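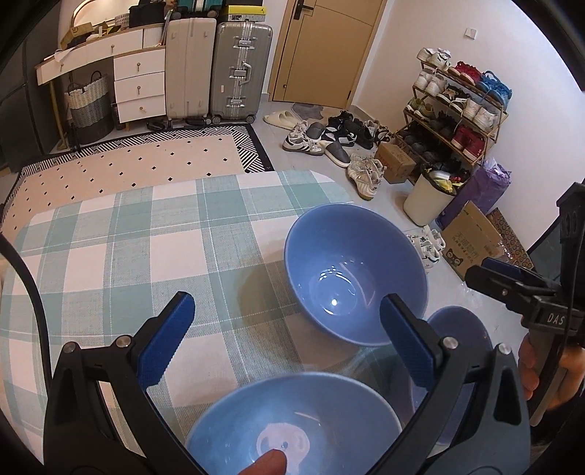
Troria hand-held gripper, Mk 2

We've had the Troria on the shelves since May and it has quickly become the one we reach for first! It's a two-finger tool you hold and squeeze yourself, with a camera looking down the fingers, so you can show a job by hand and have a matching arm learn it later. No arm needed on the day, no safety fence, and you can take it round to somebody's flat and work at their own table.

Ribbed finger pads come as standard. We compared them with the flat pads from the older Szekeres tool on bowls, mugs and lids, and the ribs are far kinder on a glazed rim (the flat ones wanted squeezing much harder before they felt safe). Bowls are a lovely test, by the way: curved, shiny and awkward to approach from above.

In the box
Gripper with ribbed pads fitted
Spare pad set
Data cable
Hex key for the finger linkage

Weight: 589 g without cable
Cable length: 2 m
Camera recording: up to 200 minutes per session
Order code: 751

Working in pairs
Two grippers can share one Hoto controller, left and right, and the recordings stay in step. Lavanya Poduval in our workshop ran hers this way all Thursday and came back asking for longer cables, so a longer one is now on the Nillton accessories page. Loop the cable back over your wrist before you start and it stays clear of the fingers.

Fitting new pads
Loosen the screw behind the pad, slide the old one off towards the tip and push the new one on until it clicks. Run the open and close check again before recording.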